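# Equipment plan and budget for a two-arm door-handling station

Group project report, equipment planning module

## 1. Purpose

The department asked our group to work out what it would cost to set up a mobile two-arm robot for opening and passing through domestic doors, and in what order the parts should be bought. No hardware was to be ordered during the project. The work was done in simulation, and the simulated results were used to decide which items belong on the purchase list and which can wait.

The report covers the arms and grippers, the practice doors, the floor and the computing hardware. It leaves out staff time and building work, both of which are charged to another budget.

## 2. Method

We built a small flat in the simulator and drove the robot model through it by remote control. Each equipment question was written down before a session, and the session was used to answer it. Questions that the simulator could not answer (cable wear, battery ageing, noise) were passed to the suppliers in writing.

Two suppliers were approached for the arms, Darnier and Lambrechts. Clasitz was asked for grippers only. The door sets and frames were priced from the Stondska trade list, which includes hinges and lever handles.
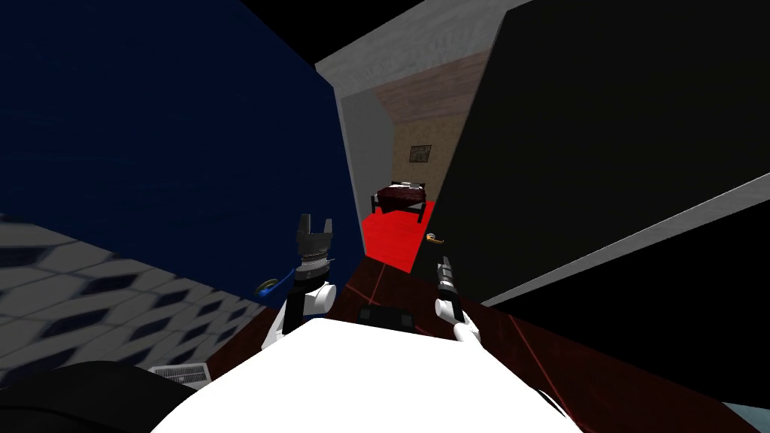
Door sets took up more of our time than any other line in the budget. The first draft allowed for one plain door in a fixed frame, on the grounds that a lever handle is a lever handle. The simulated flat argues against this. At the bedroom doorway the robot has a dark blue door panel with a bright blue lever on one side and a near-black panel with a golden-orange lever on the other, and the opening between them is narrow for a base with two arms held out in front. A camera-based handle detector tuned on one finish may not carry over to the next. We therefore budget for two door sets with different panel colours and different handle finishes, mounted in frames that can be moved closer together or further apart.

## 3. Arms

Both arm suppliers met the reach requirement. Lambrechts quotes a lower unit price but sells the controller separately, and the controller needs its own mains supply, which does not suit a mobile base. Darnier includes the controller in the arm base. Once the extra inverter and cabling are added to the Lambrechts offer, the difference between the two is small enough to be decided on delivery time.

We recommend Darnier. The quoted lead time was 44 days against 70 for Lambrechts, and the shorter figure allows the arms to be on site before the start of the autumn term. The order would have to be placed in August at the latest.

One point remains open. The Darnier warranty covers collision damage only when the supplier's own torque limits are left switched on. Door work involves pulling against a closer spring, and we do not yet know whether the standard limits are high enough. This should be settled in writing before any order is signed.

## 4. Grippers

The simulated robot uses a two-finger parallel gripper on each arm, and the budget follows this. A three-finger hand was considered and dropped on cost. For lever handles the two-finger type was good enough in our sessions, provided that the wrist could be turned to match the slope of the lever.

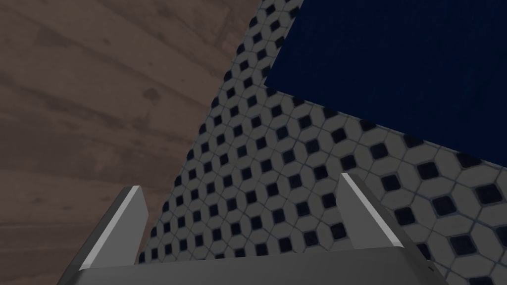
Spare fingers should be bought with the grippers. Clasitz supplies finger pads in pairs, and in the supplier's own documents they are listed as a wearing part. We allow for two spare pairs per gripper in the first year. The complete gripper line, including pads, mounting plates and one calibration block, comes to £1,754. A force sensor at the wrist is priced separately and is listed as optional in the purchase order below.

The mounting plates need checking. Clasitz and Darnier use the same bolt circle on paper, but the locating pin is on a different side, and an adapter may be needed. The adapter can be made in the department workshop — no cost has been entered for it.

## 5. Floor and space

The test area needs a change of floor surface at the doorway, as wheel slip at a threshold affects the position of the base when the arm is pulling. We propose loose-laid vinyl in two finishes, cut to meet under the door. A raised threshold strip should be bought at the same time and fitted later.

## 6. Order of purchase

1. Door sets and adjustable frames (Stondska). These have no dependency on the robot and can be assembled by students.
2. Arms (Darnier), once the torque limit question is answered.
3. Grippers, pads and mounting plates (Clasitz).
4. Workstation and network switch. Prices fall over the year, so this item is left late.
5. Flooring and threshold strip.
6. Wrist force sensor, if funds remain.

Item 6 can be moved up if the torque limits prove too low, as the sensor would then be needed to show the supplier what loads occur at the handle. The mobile base is assumed to be the one already held by the department. Its payload rating should be confirmed against the combined weight of both arms before item 2 is released.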